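Home Units Timetable Readings Assessment Staff Contacts

Soft Goods and Product Design
Handout 6: The Plush Condiment, or How to Sew a Label onto Something Squashy

This week we leave cushions behind, to the relief of everyone who had to mark them, and start on objects that pretend to be other objects. Bring your own sample if you have one. If it belongs to a child, ask first.

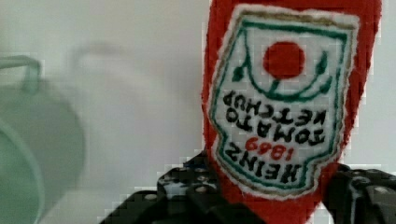
The trade term is "food plush", and the market for it is larger than your parents would like to believe. A stuffed bottle can't be poured, squeezed or stored in the door of the fridge. Everything that made the original useful has been taken out, and what's left has to be recognised by colour, outline and label. Those are the headings for today.

1. Colour

A tomato red body does most of the work before anyone has read a word. Try it in grey and you have a bowling pin. Please don't submit the bowling pin; Natália Cunha had three of them last year and she is still bringing it up.

Dye lots matter. If you cut your front panel from one roll and your back panel from another, the join will announce itself under shop lighting, however nicely it behaved in the studio. Check your swatches by the window and again under the tubes near the overlockers.

2. Outline

A bottle has a narrow neck and a wider base, and stuffing wants both of them to be a ball. Things that help:

- Cut the neck slightly longer than you think it should be. Filling shortens everything.
- Clip the curve where the neck meets the shoulder. Not through the stitching. Someone will go through the stitching.
- Fill the neck first, in small pinches, using the blunt end of a chopstick.
- Leave the turning gap in a straight seam. Closing a gap on a curve is a skill, and you can acquire it on your own time.

Fuzzy fabrics hide a wobbly seam, which explains much of their popularity with manufacturers and all of their popularity with second years. They don't hide fraying at the outline forever. Brush the pile away from the seam before you pin, then tease it back out afterwards.

3. Label

Here we spend the rest of the session. The Heinz plush is a handy case: a white patch shaped like a shield or keystone, a green stitched outline following the edge, a red circle for the tomato with a vine curving about it, and lettering in black. The year 1869 is stitched in red, smaller than the words near it. All of that on a surface that gives when you poke it.

Points to argue over in your groups:

(a) Big plain capitals survive embroidery. Fine serifs turn into caterpillars. Set your smallest line, stitch it once on scrap, and look at it from across the room before you commit.

(b) A tomato can be a circle if the stalk and leaves are doing their job. Cover the greenery with your thumb and see how long the tomato lasts.

(c) Embroider the patch flat and attach it to the front panel before the body is assembled. Attaching it to a finished, stuffed bottle is possible, in the sense that swimming to Tasmania is possible.

(d) Decide which end is up. A patch sewn on upside down is the most common fault in this unit and the most cheerfully denied.

Stitch counts

Our machine is the old Gritaneck, which has moods. Keep the whole label under 4000 stitches for the exercise. Use cutaway stabiliser behind the patch, trimmed after stitching and not during. The digitising software is Trimix, on the computers along the back wall; save your file to the class folder, with your surname in the name, as "final_FINAL2" was submitted by half the room last time and we had to match them by handwriting on the envelopes.

A word on other people's trademarks

You may study a famous label all you like. For assessment you'll design your own, for one of the made-up pantry brands on the list (Dellus mustard and Mofokeng chutney are the popular ones). Changing one letter of a sauce company's name doesn't count as designing your own. Pin-yu Hsueh will take the tutorial on this and has asked me to say that parody is also not a magic word.

For next session

- One paper pattern for a bottle, jar or tube, finished height no more than 130 mm
- A front panel cut in your chosen fabric, with the nap direction marked in chalk
- Label drawing at actual size, in no more than four thread colours
- 14 rows of satin stitch on scrap, tension corrected as you go, with your notes beside them

Bags of fibrefill are in the cupboard next to the sink. Take what you need and close the bag properly. In June somebody left one open beside the fan, and we're still finding it in the bobbin cases.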